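Status: usable, not finished. Read the gaps section before you build anything on this.

# cenero-ports

Small table of harbor towns and trading posts, antiquity through late medieval, with what was shipped through them and how sure we are. Started as a spreadsheet for the Cenero reading group, got out of hand, now a repo.

Maintained by Araceli Nava. Most of the Goltthorpe transcriptions are by Mahfuz Herath.

## What's in it

- `ports.csv` - one row per port. 312 rows.
- `cargo.csv` - one row per mention of a cargo in a source. 1644 rows.
- `sources.csv` - short keys, full titles, which edition we read
- `notes/` - loose text files, mostly arguments about spelling
- `scripts/check.py` - finds orphan keys and dates that run backward

No images, no shapefiles. Coordinates are in ports.csv as plain decimal columns. If you want a map, make the map.

## Columns, ports.csv

| column | what | notes |
|---|---|---|
| port_id | short slug | never reused, even if a row is dropped |
| name_main | the name we settled on | English if there's a common one |
| name_alt | other names, split by pipe | includes bad old spellings on purpose |
| lat, lon | decimal | blank if site is disputed |
| first_mention | year, negative = BC | first mention we have read, not founding |
| last_mention | year | same |
| harbor_type | river / open / enclosed / unknown | see below |
| conf | a, b, c | a = two independent sources, b = one, c = somebody's guess |

harbor_type is what the harbor was like when it was in use. Silting moved a lot of coastlines. If your port looks like it's in a field ten miles inland, that's probabaly right, check the notes before opening an issue.

Year zero: there isn't one. -1 is followed by 1. The check script knows this, your plotting library doesn't.

## Columns, cargo.csv

- port_id, joins to the above
- direction: in, out, or both. "Both" usually means the source says "traded in" and nothing else
- goods_raw: wording from the source, translated but not tidied
- goods_group: grain, wine, oil, timber, metal, textile, dye, salt, fish, stone, people, other
- year_from, year_to
- source_key

People means enslaved people being moved for sale. We kept it as a group because the sources list it next to everything else. Passengers and pilgrims are not in the table at all.

982 of the cargo rows come from the Goltthorpe notebooks. That's a heavy lean on one collector, who liked wine and didn't care about fish. Don't read low fish numbers as no fish.

## How rows got made

1. Read source, copy the passage into a notes file
2. Fill row
3. Second person checks the row against the passage, without seeing conf
4. Disagree -> goes in `notes/disputed.txt` and conf drops one letter

Step 3 was skipped for the first batch. Those rows have `chk=0`. They'll get done. November maybe.

Name matching is by hand. Tried fuzzy matching, it merged three different places called "new town" in three languages, so no.

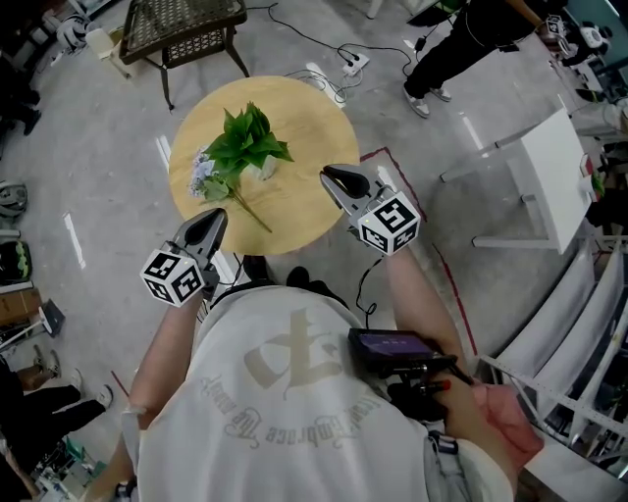
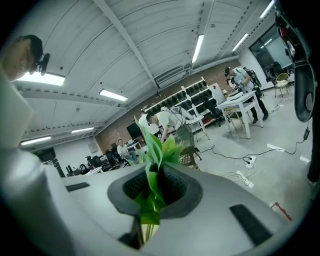 Mahfuz Herath would still like harbor_type split in two, one column for the shape of the coast and one for whatever people built there, as a mole on an open beach and a natural bay both end up under "enclosed" right now. He's right. Not in this version, it means going back through every row with a b or c. If you need the difference now, search the notes for "mole" and "breakwater", coverage is patchy but better than nothing.

## Known gaps

- Black Sea coast is thin. Over 201 passages read but not entered yet, they sit in `notes/todo_north/`
- Nothing east of the Red Sea except where a western source mentions it. Not a claim about who traded more.
- River ports undercounted. Coastal pilots' books list coast.
- first_mention clumps on round centuries. Sources say "in the fourth century" and we had to put something. We put the midpoint, so -350 is popular. Look at `date_fuzz` before you draw a histogram
- Two rows for Dewan. One is the anchorage, one is the walled town up the hill. Might be the same place to everyone but us

## Dates again because people keep asking

year_from and year_to bracket the date the cargo moved, if known. If not known, they bracket the life of the writer. `date_basis` says which: `event` or `writer`. Please filter on it. A customs list and a poem written two centuries later should not be sitting in the same bar of your chart.

Regnal years converted by hand with the table in `notes/regnal.txt`. Off by one is possible whereever the year didn't start in January, so most of them.

## Loading

```
import pandas as pd
ports = pd.read_csv("ports.csv", keep_default_na=False)
cargo = pd.read_csv("cargo.csv", keep_default_na=False)
df = cargo.merge(ports, on="port_id", how="left")
```

keep_default_na matters. Blank and "NA" mean different things here: blank = not looked at, NA = looked, source doesn't say. Side effect is that lat and lon come in as strings, convert them yourself.

Files are UTF-8, no BOM. Excel will eat the Greek in name_alt if you double-click. Import it through the data menu instead.

## Don't use it for

- tonnage. No quantities anywhere, a row is a mention
- ranking ports by importance. A port with forty rows had a chatty writer living in it
- anything legal about where a wreck is

## Changes

- 0.4: dropped the Trito list. Every entry traced back to one travel book with no references. Ids retired
- 0.3: added date_basis, should've been there from the start
- 0.2: split dye out of textile
- 0.1: spreadsheet export, ignore

## Corrections

Open an issue with port_id, what's wrong, and a page number. No page number = goes to the bottom of the pile. Spelling preferences go in name_alt, we're not changing name_main again.

## License

Tables are CC BY. The passages in `notes/` are our own translations, same terms. Scans of the notebooks aren't ours to share, ask Goltthorpe.

Cite as: Nava and Herath, cenero-ports, plus the version number.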